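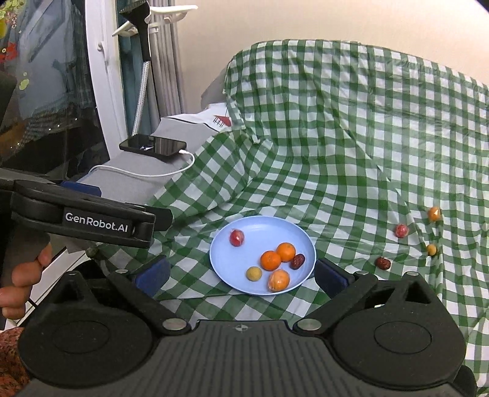
Fruit on a light blue plate, with a checked cloth beneath.

Invited to comment on a cross-border defence training consultation - does our society have standing?

Posted by Hye-jin Cheon, 2026-02-17
Filed under: Public affairs, Defence and security, Consultations

I write on behalf of the Hudstead Korean Residents' Society, of which I am the correspondence secretary. We have received a letter from the district office inviting comments on a proposal to allow a visiting unit to take part in joint field training on the range to the north of the town. The letter says that the training would last 19 days in March and that some of the movement would take place on public roads after dark.

Several of our members have relatives who are serving at home, and others lived for years beside training areas before they came here. Opinion among them is divided. Some regard joint training as a necessary part of keeping the peace and would like us to say so. Others consider that exercises of this sort make talks between governments harder, and they would like us to say that instead. A third group wishes only to raise the matter of noise and the closure of the Kan road, which is the route most of us use to reach the clinic.

I should be grateful for advice on the following points. May a society such as ours reply at all, given that our rules describe us as a cultural body? If we may, is it proper to send one reply that sets out more than one view? Finally, the letter refers to an "annex on scale and timing" which was not enclosed. I have asked for it twice and have had no answer. The period for comments closes in seven days.

Birger Kvam

I dealt with consultations of this type for a number of years in a district office, although not in yours, and the following should be read with that in mind.

As to the first point, an invitation to comment is addressed to anyone who may be affected. It is not necessary for a body to have defence or security among its purposes. What matters is whether your own rules prevent the officers from making statements in the society's name. Please read the clause on public statements, if there is one. Many cultural bodies are barred from supporting a political party but remain free to comment on a local proposal. If your society is also a registered charity, you should check the position with the regulator before sending anything which touches on government policy.

As to the second point, a reply that sets out more than one view is entirely proper. I would suggest two parts.
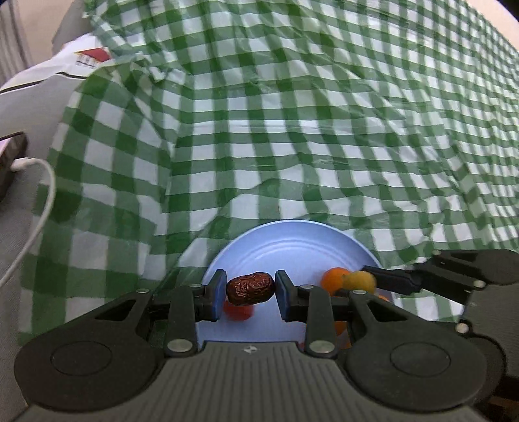

The first part should deal with matters on which your members agree, and from your letter I take these to be the road closure and the hours of noise. State which road, which hours, and what you would like done. A request that the Kan road be kept open to clinic traffic, or that a signed diversion be provided, is something an officer can act upon. The second part may then record, briefly and in neutral terms, that members hold differing views on joint training as such. I would not attempt to give numbers for each side unless a vote has been taken.

You should be aware that the second part is unlikely to alter the decision. Whether a joint exercise goes ahead, and at what size, is settled between the ministries concerned. The district is being asked about land, roads and public notice. This does not make the wider comment improper, and it will normally be kept with the other replies, but members ought not to be led to expect more than that.

On the missing annex, write once more, quoting the reference number on the letter and the dates of your two earlier requests. Ask expressly for the closing date to be extended until the annex has been supplied. Send your reply before the present closing date in any event, and state in it that the annex was not available to you and that you reserve the right to add to your comments. An office which has failed to send a listed document will often accept a late addition, but it should not be relied upon.

Joon-young Ko

Our group replied to a similar one at Tuvon. We got the annex by going to the front desk and asking to see the file. It was 5 pages and mostly a table of vehicle types. The dates in it were different from the dates in the letter, so it is worth looking at. I do not know if Hudstead keeps paper files.

Hyun-seo Baek

I agree with Mr Kvam on most matters but would add a caution on the form of signature. Where opinion in a society is divided, it is preferable for the reply to be approved at a meeting and for the minute to be attached. If there is not time to call one, the officers may send the part concerning roads and noise under the society's name, and individual members may write separately on the question of joint training. Individual letters are not given less weight for being short.

Members who are not citizens may also reply. I mention this as it was asked at our own meeting and several people had assumed otherwise.

Hye-jin Cheon

I thank all those who have replied. Our rules contain no clause on public statements and we are not a registered charity. I shall call at the district office tomorrow to ask for the file, and shall circulate a draft of the first part to members this evening.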